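Home About Archive Contact

On the Keeping of a Guest Room

6 min read 18 shares 2 comments

It has been the practice of this household to keep one room ready for visitors at all times of the year. The arrangement was made when we moved to Linden, and it has been reviewed on several occasions, most often when one of us wished to have a study. On each occasion the guest room has been retained. I set down below the manner in which it is managed, as a number of readers have written to ask.

The first matter is notice. Guests are asked to tell us of their plans by Thursday if they intend to come for the weekend. This allows one evening for laundry and one for shopping. We do not turn away those who give less notice, but they are informed that they may be sleeping under whatever is clean.

The second matter is the length of the stay. My late aunt held that three nights was the proper limit, and she was known to bring the suitcase down to the hall herself on the fourth morning. We have not adopted her rule. Wenceslao Jaramillo, a friend of long standing, stayed with us for 44 nights while his kitchen in Ponar was being rebuilt, and the household functioned well throughout. He took over the bread and the recycling, and he was given his own shelf in the refrigerator. When he left, it was some weeks before we stopped buying the larger loaf.
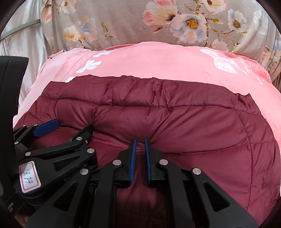
The third matter is the key. Each guest receives one on arrival, on a ring with a cloth tag, and is asked to leave it in the dish by the front door on departure. Four keys have gone missing since the practice began. One was returned by mail from Fagerlund with a note of apology and a packet of tea. The others are presumed lost, and the lock was changed last December as a precaution.

Meals are a matter of some discussion. Breakfast is provided, in the sense that bread, eggs, fruit and coffee are available and the guest is shown where they are. Dinner is eaten together at seven. Lunch is the responsibility of the individual. I have found that guests are more comfortable when this is stated plainly on the first evening. A visitor who does not know whether lunch is expected will hover near the kitchen from noon onward, to the discomfort of all parties.

We also keep a guest book. It was a gift from Chinyere Etim, who was the first person to stay in the room and who signed the first page with a complaint about the pillows. The complaint was justified and the pillows were replaced. The book now holds 127 entries. Most are brief and polite. A few contain practical information, such as the discovery that the window must be lifted slightly before it will close, and these have been copied onto a card for the use of later visitors.
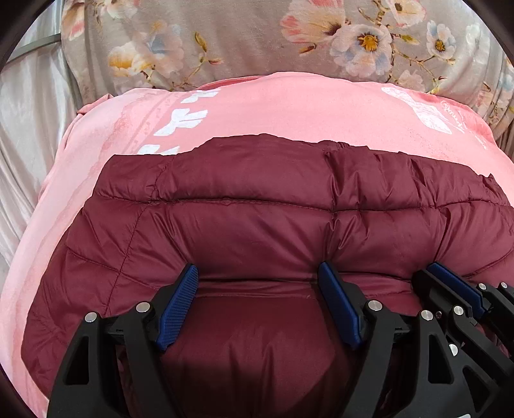 The question of bedding deserves separate treatment, as it is the one on which I receive the most correspondence. Linden is cold at night well into spring, and the heating is turned down at ten o'clock. It is my view that a bed should offer several layers of different weights, so that the sleeper may adjust them without having to ask. I do not insist that these match. A shiny silver-gray satin sheet and a floral fabric may share a bed perfectly well, and on the coldest nights a quilted jacket such as the maroon one, laid over the feet, does the work of another blanket. What I do advise against is the single very heavy comforter, which leaves the guest a choice between too warm and too cold.

Towels are changed every third day, or sooner on request. Guests staying longer than a week are shown how to operate the washing machine, the door of which requires a firm push.

I have been asked whether the room is worth the trouble, given that it stands unoccupied for much of the year. Our friends are spread between Ponar, Fagerlund and Plinditell, and the last train home from Linden leaves before dinner is over. For the present the room will remain as it is. The matter of the study will be raised again in the fall, and I expect to be outvoted.

Share this post Older Newer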